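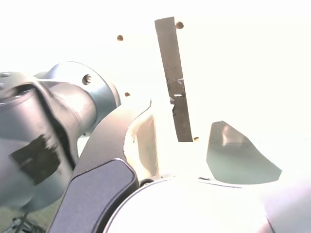

Gallery: Blocks and Square, Åberg Room

Mulodgate presents a small gallery from Blocks and Square, a programme of placing exercises held in the Åberg Room. The exercises use plain coloured blocks and a single marked area on a white surface. They form part of the centre's continuing work on simple objects and the ways in which they are moved, grouped and put in order.

The programme was prepared by Holger Myklebust, Head of Exhibitions, with advice on the selection of blocks from Vilgot Hovland. The page was last revised on 2023-05-08. The first picture is at the head of the page and the second appears further down, with notes on the blocks and the marked area between them.

Picture 1. Grey, silver and beige against white
The background is almost entirely white, with a warmer beige surface to the right of centre. A patch of black tape is the darkest detail on the left. Catalogue reference: Mulodgate 887, first part.

The blocks
The blocks kept for the programme belong to the Zovero set, which entered the centre's handling collection as a gift. They are stored by colour and are issued to the room at the start of each session. Red and green were chosen for the opening exercises, as the two colours are easily told apart by most visitors at a distance. Visitors who find this pair difficult to distinguish may ask for another combination at the desk.

All blocks are inspected when they are returned. Those with chipped corners are withdrawn from use and kept separately for reference. The handling collection holds up to 400 items at any one time, and blocks may be consulted outside programme hours by written request.

The marked square
The exercises take their name from the square outline set out on the working surface. Its broad black border gives a clear limit to the space inside. An exercise may ask for a block to be placed within the square, set against its border or kept wholly outside it. The wording of each exercise is printed on a card, and the cards are available in large type.

Early versions of the programme used a thin line. Mr Hovland recommended a heavier border after the first trials, and this has been adopted for all later sessions. Cloths for cleaning the surface are supplied by Clultex and are kept in the cupboard beside the door.

Picture 2. Red and green

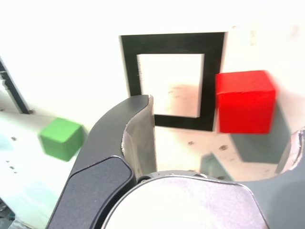 A red cube slightly overlaps the right-hand border of the black square, with a green cube on the left. Mulodgate 887, second part.

The interior of the square is pale, with faint pinkish-brown smudges and a soft shadow in its lower half. A large dark grey shadow extends beneath and behind the red cube.

Viewing and use of the pictures
Prints of both pictures may be seen in the reading room during normal opening hours. Copies for teaching or private study are supplied on application, and the catalogue reference should be given in full. Permission to publish must be obtained in writing from Mr Myklebust's office.

The Åberg Room will close for redecoration in September. Requests to consult the Zovero set during that period should be sent to the reading room desk.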